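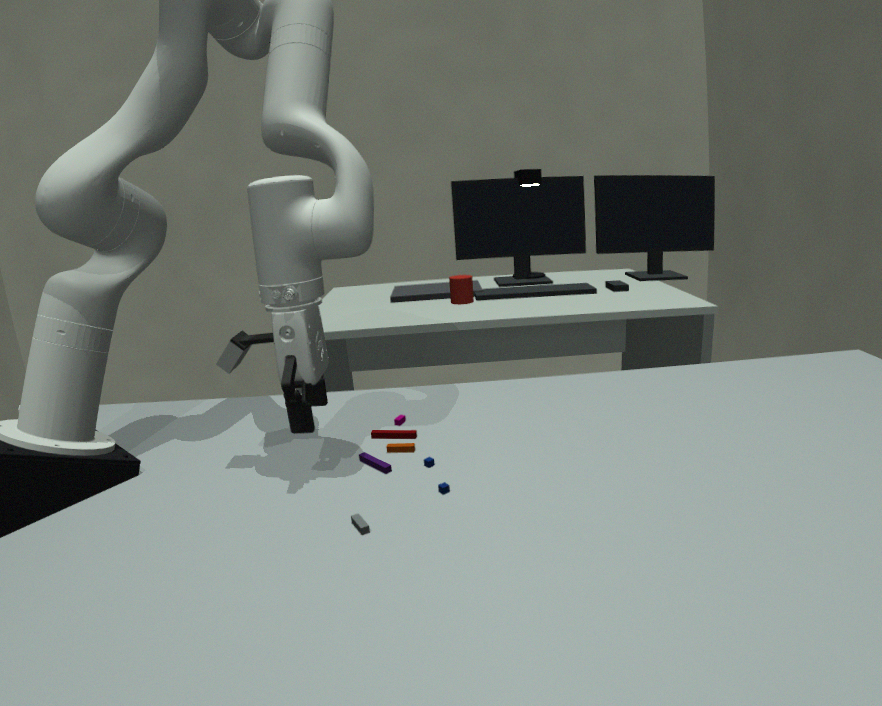 Figure 1. The Viltby cell with the blocks out and the arm over the table.

Setting Up and Repairing a Simulated Pick Cell
Final report, individual project
Supervisor: Stuart Naylor
Submitted 05/04/2021

1. What I was given

The project handout says that each student will "take ownership of a working cell." Mine was called Viltby. It had one arm, one parallel gripper, one wrist camera, a table, and a set of small colored blocks, all of it living inside Merico, which is the department's simulator. The word "working" turned out to be doing a lot in that sentence.

I had picked a simulated cell on purpose. My reasoning was that simulated hardware can't wear out, leak, or fall on me, so I would get to spend the semester on the interesting part, which was going to be grasp planning. There is no grasp planning in this report. There is a great deal about offsets.

The cell had been set up in August by the student before me and then left alone while three updates to Merico went by. Files don't rust, but the program that reads them keeps changing its mind about what they mean, and the effect is similar. When I first loaded Viltby the arm came up fine, the table came up fine, and the gripper closed on a spot of bare table a little to one side of the block it had been told to get. It then lifted nothing, carried it carefully across the table, and reported success.

2. First measurements

Before touching anything I ran a baseline, mostly on the advice of my supervisor, who has seen students fix things in such a hurry that they can't say later what was broken. The test was 200 picks. For each one the blocks were scattered on the table by the random placer, the controller chose a block, and the arm went for it. A pick counted if the block was off the table and still in the gripper when the arm reached its lift height. Merico's own success flag was ignored, for the reason given above.

The baseline result was 38 good picks out of 200. I ran it again with the same seed to make sure, and got the same number, which at least meant the cell was reliable about something.

I sorted the failures by watching the replays at double speed. Most were near misses, with the fingers coming down beside the block and always on the same side. A smaller group were collisions, where a finger landed on a neighboring block on the way down. The last group I labeled "slips," then "squirts," which is more accurate. The fingers closed, the block left.

3. The camera mount

The near misses looked like a camera problem, so I started there. The wrist camera sits out on a thin bracket beside the gripper and is aimed down at the table. The controller finds a block in that view, then works out where it is relative to the fingers using a stored transform. If the stored transform is wrong, everything downstream is wrong by the same amount, with great confidence.

I spent a week calibrating it. The standard method in the lab notes (written for the Tirotetti cell down the hall, which is a real one) is to move the arm through a list of poses over a target and solve for the mount. I did this and got a transform that disagreed with the stored one. I saved it. The cell got slightly better and then, when I changed the viewing height, slightly worse than when I'd started.

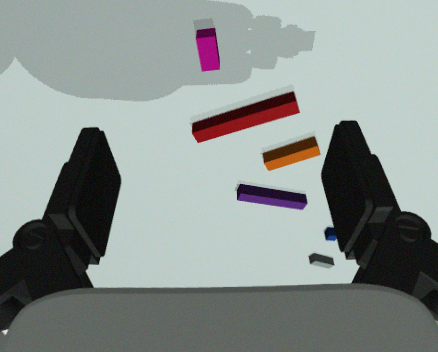
The block detector works on color, with one threshold per block, and the gray one was always going to be the weak spot on a table that pale. I had been blaming the mount for some misses that were really the detector losing the gray block altogether and settling for a piece of the arm's own shadow. Turning the shadows off would have made that go away in one click. I asked, and was told that the real table has shadows too. So the gray block got its own test, using the edge between its top and its side, and anything without that edge is thrown out.

That left the misses that were the mount's fault. Trình, who looks after the Tirotetti cell and had been listening to me complain for most of an afternoon, asked which frame the old transform was measured from. I said the tool flange. She asked if I had checked. I had not checked.

It was measured from the gripper body. In the old version of Merico these two had the same orientation, and in the newer one the gripper body is turned relative to the flange. My careful week of calibration had been solving for the bracket and the rotation at once and getting a blend of the two. With the frame set correctly, the original transform, the one from August, was right. I put it back. The net change to the file after seven days was one word.

4. The fingers

With the camera sorted out, the collisions mostly sorted themselves out too, and I was left with the squirts.

Long blocks went more often than cubes. I raised the friction on the finger pads, which helped a little, then raised it a lot, which made a cube stick to one finger and refuse to be put down. I lowered it again. I slowed the closing speed. I read a forum thread in which two people argued over contact solver settings for four pages and then one of them left.

What I should have done first was open the gripper and close it with nothing in it, from the side, one step at a time. When I finally did this, the left finger arrived before the right one. The joints on the two sides are meant to be tied together so that one follows the other, and after the update the tie had been loaded as a soft spring. With an empty gripper you could hardly see it. With a block in the way, the first finger pushed the block along until the second one caught up, and by then a long bar had often swung out of line.

The fix was to replace the spring with a rigid coupling and then move the pad contact surfaces, which had been drawn slightly inside the visible pads. I checked each change with the cell stopped partway through a grasp, looking from the far side of the table where the arm wasn't in the way.

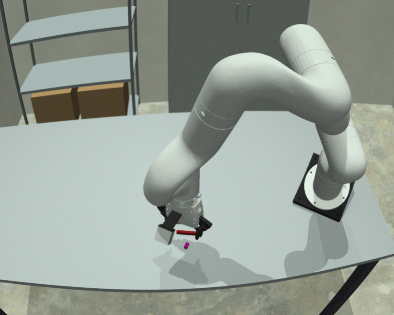 Bars needed one more thing, which was an approach height. The old value put the fingertips at the level of the tabletop, or in Merico's opinion slightly below it, and the solver responded by shoving the whole arm up by a hair at the moment of contact. I raised it by 3 mm. Lower than that and the arm twitched; higher and the pads only held the top edge of the block.

5. Housekeeping

Some jobs that don't fit anywhere else but took real time:

The office furniture had full collision shapes. The desk, the monitors, the cup, the shelving, and the cabinet were all being checked against the arm at every step, although the arm can't reach any of them. I switched the far ones to visual only and the cell ran noticeably faster.

The home pose was saved in degrees in one file and radians in another. Only one of the files was being read. I deleted the other and waited a day to see if anybody complained.

The base plate position was typed in by hand in two places, and they differed in the fourth decimal. They now come from one place.

I wrote a start-up check that runs when the cell loads. It compares the camera frame name with the expected one, closes the empty gripper and measures the difference in arrival between the fingers, and refuses to go on if either is off. It has stopped me twice, both times correctly and both times late at night.

6. Results

The final test used the same seed and the same rule for what counts. The cell made 189 good picks out of 200. Of the eleven failures, six were collisions in tight piles, four were the gray block, and one was a bar that was picked up properly and dropped just short of lift height. I have watched that replay many times and have no explanation to offer.

7. For whoever gets it next

Run the start-up check before changing anything. Note the Merico version in the log, and don't update in the middle of a test series. If the picks start missing to one side, look at the frame name before calibrating. The August transform is kept in the same folder as mine, and mine is kept only as a warning.

Grasp planning would be a good topic. The cell is ready for it.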